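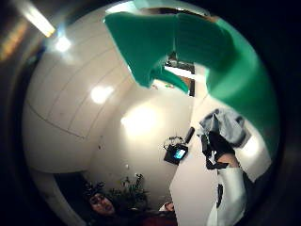
Gripper check at Wakmont: green foam up close, black glove on.

Hand gripper checklist, after the March pinch

So the jaw on our Etent gripper closed by itself and caught my thumb. Just a bruise, but I've redone the whole list!

1. Gloves on before power. OK. (Mine are on the bench now, I promise.)
2. Trigger springs back when released. FAIL, 2 tries out of 2. It sticks at the bottom, and I think that's what got me.
3. Finger covers seated. OK, but push on them, don't just look.

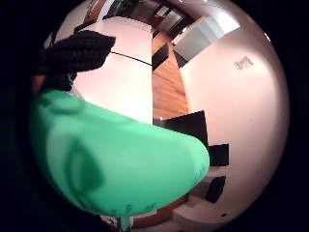

4. Cable strain relief tight. OK now. It was loose enough to wiggle, so I re-clamped it.
5. Cycle count under 2000 since last service. FAIL, we were 313 over. Oops!
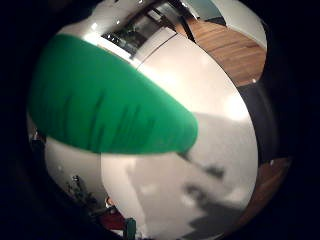
Delali Nyarko
Gripper Maintenance Lead, Wakmont

6. Stop button within reach of the free hand. OK.
7. Log signed. Urmas, you skipped this one (again).

Tagged out until the new spring comes from Flaltillow. Please don't tape the trigger, and call me or Fathima if it sticks on the spare too.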